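House Rules for Two Arms

By Ngozi Wike
January 6, 2019

The rule sheet at Flerneo runs to two pages. It used to be eleven. Miroslava Murín, who looks after the lab's shared robot cells, cut it down last October after finding that people signed the long version without reading past the first page.

"I asked a few of them where the stop button rule was," she says. "They guessed."

Flerneo rents out cell time to small teams that want to teach robot arms to handle ordinary objects. A team might book a cell for an afternoon, run the same pick a few hundred times and go home with the recordings. In the year before the new sheet came in, the lab logged 784 sessions. Murín went through the notes on all of them. Most of the trouble she found had little to do with software. Cables had been left where an arm could catch them, grippers had been parked too low, and tables had been changed halfway through a run without a word in the log.

The new sheet starts with parking. Between runs, both arms hold still above the table with the fingers empty, and the operator looks at each one before anybody reaches in. A glance at the screen doesn't count.

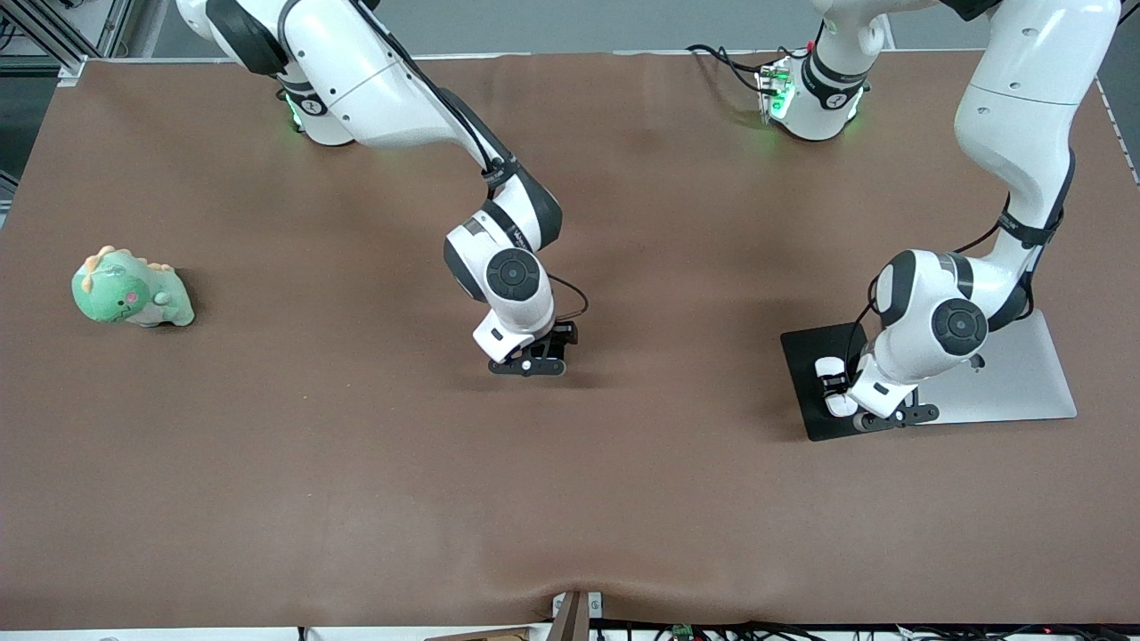
Cables come next. The sheet allows them to lie on the table only behind the arms, and any cable that runs along a link has to be checked at full stretch before the first run of the day. Murín wants this done by hand, at low speed, with a second person standing at the stop. It takes around 5 minutes. Teams complain about it, mostly in their first week.

Then there is the matter of what sits on the table. Under the old rules a team could bring anything that weighed less than the arm's limit. Now every object gets a line in the log with its name, its starting side and whether it is soft or hard. Soft things get extra attention. A plush toy changes shape under the fingers, and a grip setting carried over from a wooden block can pull a seam open or pinch too little to lift it at all. Grip force for a soft object starts at the lowest setting and goes up one step at a time.

Iren, a two-person company that books the cell most months, pushed back on this. They wanted to start at 75 percent and save the time. Murín said no, and they still argue about it – politely, she says, and usually by email.

The last part of the page covers the approach. Fingers open before the arm comes down toward an object, never on the way. If the wrist view shows anything on the table that isn't in the log, the run waits until it has been written in or taken off. Dust and lint are left to the operator's judgment, though the table gets wiped at the end of every booking.
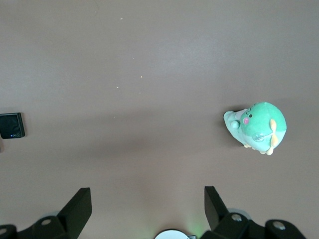 What the sheet leaves out

There is nothing in it about speed limits for trained operators, and that was a choice. Murín wrote a section, tried it on Huto, the lab's oldest cell, and took it out again. The limits that suited one task made another one useless. Speed is now agreed at the start of each booking and written at the top of the log.

She would like a shared standard for labs of this size. The ones she has read were written with factory floors in mind, with fences and fixed jobs, and they don't say much about a table where the task changes after lunch. Morais, a similar lab that trades notes with Flerneo, has adopted the parking and cable rules and is still deciding about the rest.

A third draft is due in the spring. Murín expects it to stay at two pages.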